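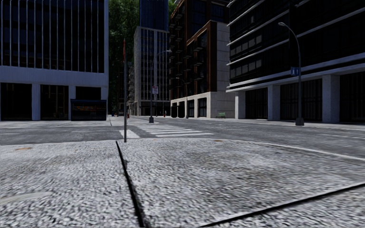

Street corners and dishwashers: a visit to the Histis open day

Dec 10, 2023

I went to Histis hoping to find out whether a machine can do my chores yet. I came home with sore feet, a bag of brochures and a much better answer than I expected. The short version is: some of them, slowly, and I loved every minute of it!

The first stop was the simulation room, where the Wander team teaches delivery machines to get groceries from a store to a front step. Fetching the shopping is a chore too, as Fengying Tan reminded us, and it's the one she works on. All of the early practice is done in computer-made streets. The one I liked best is a downtown corner with a speckled sidewalk, a white-barred crosswalk and glass office towers on the far side. Somebody has gone to the trouble of putting a rusty orange stain on the pavement and a little red hydrant on the corner across the road.

I asked why they bother with stains. Fengying told me that a machine trained on spotless concrete may treat every mark as a hole and stop dead. The long black joints between the slabs matter for the same reason – it has to learn which dark lines it can roll over. Thin signposts are a headache too. She has built 136 versions of her practice streets so far and was already talking about the next batch.

Then on to the kitchen, which was packed. Jianhua Dong was running Botha, a two-armed machine on a wheeled base, and its job was to unload a dishwasher. Plates went well. Bowls went well if they weren't nested. A full rack took 18 minutes, and I know I could beat that half asleep, but I stood there for the whole thing and so did everyone else. When it set down the last glass we clapped!

Towels were harder. Botha folded five while I watched and had to start over on two of them. Jianhua was very open about it and said cloth is where he spends most of his week.

The shop-floor part was at the back, with shelving lent by Fakomwood. A smaller machine was facing up boxes and cans, pulling them forward so the labels lined up. I'd say this was the closest to ready of anything I saw. It had been at it since the doors opened and had moved more than 100 items by lunchtime, with one can of beans on the floor.

Entry was free and the coffee was decent. Parking fills up early, so take the bus if you can. The next open day is in June, and Jianhua says they hope to have fitted sheets on the program by then.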